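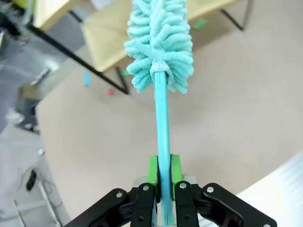
*Levex gripper, stock green pads, holding my blue duster by the handle*

**Anyone else running the Levex kit for cleaning jobs?**

**brasura_fan**
Two weeks in with the Levex gripper kit and I'm having a ball! I came over from a Sesico two-finger (fine for boxes, miserable on anything round) and the first thing I tried was a duster, the chenille kind with all the fluffy loops. The handle is smooth and a bit glossy, so I figured it'd spin in the jaws. With the pads squared up on both sides I get through a whole shelf run before I have to re-grip. The wrist camera comes with the kit too, and having the pads and the handle in the same view makes lining up so much easier.

**tablesaw_tam**
What did you pay? Brasura has the full kit at 2,895 and that's a lot of money to dust shelves.

**brasura_fan**
Same price, from Brasura, wrist camera and one set of pads included. Shipping took forever, but everything was in the box.

**nightshift88**
I like mine, but I don't agree on the pads. They mark up fast. I logged 416 grips on the first set and they were getting slick by then. Spares only come in packs of 2, so you're always ordering.

**brasura_fan**
Huh, what are you picking up? Mine is all smooth handles so far.

**nightshift88**
Metal brush handles, some with burrs. Okay, that could be part of it.

**kelp_and_wire**
Has anyone tried the Polishchuk pads on the Levex fingers? Softer, and they bolt on if you swap the screws. I'd take them over stock for anything tapered, a handle that narrows like that one wants to creep.

**tablesaw_tam**
Softer pads let the brush head wobble when you push into a corner, though. Stock for me.

**kelp_and_wire**
Depends how hard you push! I keep the grip setting at 600 and go slow in the corners.

**brasura_fan**
I'll order a Polishchuk set on Monday and run both on the same shelf. Which screws did you use, kelp?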